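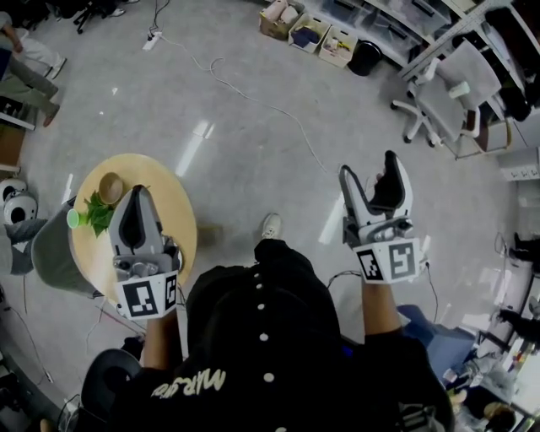 Mesa auxiliar redonda

La mesa auxiliar redonda es un mueble de apoyo de tablero circular y dimensiones reducidas, destinado a sostener objetos de uso inmediato junto a un asiento, en una zona de paso o en un espacio de trabajo compartido. Se distingue de la mesa de comedor por su superficie menor y de la mesa de centro por su colocación, habitualmente lateral. En el comercio se conoce también como velador, aunque este último término se reserva en algunos países para la mesa de un solo pie.

Características

El tablero circular carece de esquinas, lo que facilita la circulación alrededor del mueble y permite acercarse a él desde cualquier lado. Los acabados en madera clara son frecuentes en oficinas y talleres. El catálogo de la casa Hirose recoge modelos con tableros de 400 y 800 milímetros de diámetro; el menor se ofrece como apoyo individual y el mayor admite el uso simultáneo por varias personas.

La altura varía según el destino. Los modelos bajos acompañan a butacas y cojines de suelo, mientras que los de altura media se combinan con sillas giratorias y taburetes.

Objetos habituales

Sobre la mesa auxiliar suelen disponerse piezas pequeñas y ligeras. Las más comunes son las siguientes:

Cuenco. Recipiente abierto de boca redonda, empleado para frutos secos, llaves o material menudo. Los de madera se limpian con un paño húmedo y no deben permanecer en remojo.

Vaso pequeño. Puede ser de papel, cerámica o vidrio. El de papel, por su escaso peso, vuelca con facilidad cuando está vacío.

Rama verde. Ramita con hojas, natural o artificial, que se coloca en un florero o directamente sobre el tablero. La natural, fuera del agua, conserva el aspecto fresco durante poco tiempo.

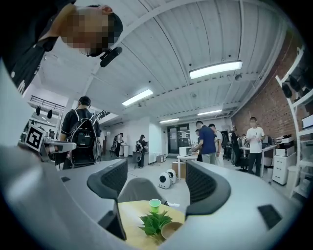
Vaso verde, ramita de hojas y cuenco sobre un tablero de madera clara.

Uso en espacios compartidos

En locales de trabajo abiertos, la mesa redonda se sitúa cerca de los puestos, con una papelera al lado. El manual de mobiliario de Akex, redactado por Gadisa Hadgu, recomienda mantener los cables fuera de la zona de paso y limitar a tres los objetos depositados de forma permanente. En el edificio Rodedero, el inventario de marzo registró 391 muebles, entre ellos las mesas auxiliares de las salas comunes.

Véase también

Velador
Mesa de centro
Mesa nido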